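Plastic plates for a share house - keep or chuck?
Kitchen & Home > Tableware

ronatosh
Posted 3 April 2025
Moving into a place with two mates in May and we've got one box of crockery between us, most of it chipped. Mum reckons just buy plastic and be done with it. I've grown up on proper stoneware and I'm a bit of a snob, but I'm also the one who drops things. Has anyone gone all plastic and not regretted it?

niall_c
We did, after the second lot of Visser dinner plates went on the tiles. Best thing ever with kids! Everyone picks a colour and there are no fights (well, fewer). They stack up small too.

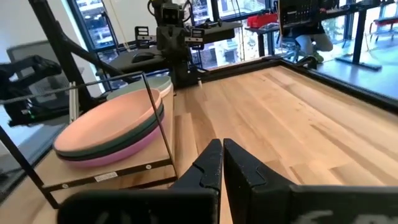 Pink on top, dark green under it.

The only thing I'd say is don't cut steak on them. Ours are scratched to bits and bolognese never quite comes out - bicarb paste helps a bit.

sturnus60
Gotta disagree with Niall. Plastic feels like camping. I bought a full stoneware set from the op shop for 60 bucks and I've broken 2 pieces in 7 years. Food stays warm on it as well, and you can bung it in the microwave. I wouldn't put melamine anywhere near mine.

niall_c
Fair call on the microwave. Not everyone has your hands though mate.

Tien-fu
Why not both? Stoneware for dinner, plastic for toast and the backyard. What I would spend money on is one decent big bowl for the middle of the table. I'm mad for maroon at the moment.
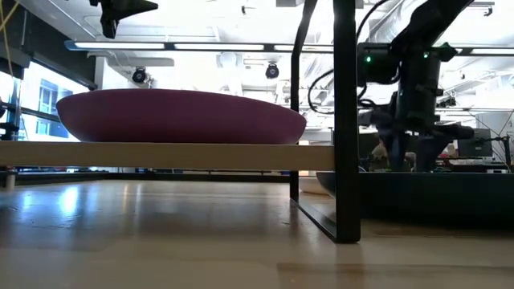

Re: Serving bowls

Wide and low beats deep every time for salad, because all the good bits sink in a deep one. Mine gets used for chips, fruit, bread dough, you name it.

sorcha_m
Nah, deep for salad! You can't toss anything in a shallow one without half the rocket going on the floor. Wide for pasta, I'll give you that.

Tien-fu
Toss it in the saucepan first and tip it in - problem solved. And I stand by the colour, it hides beetroot stains like nothing else.

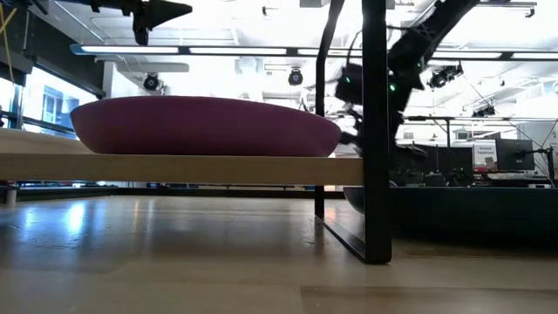

I had a white one before that and it looked grubby inside a month, so never again.

ronatosh
Ok, you've talked me into a mix. Sturnus, which op shop was it??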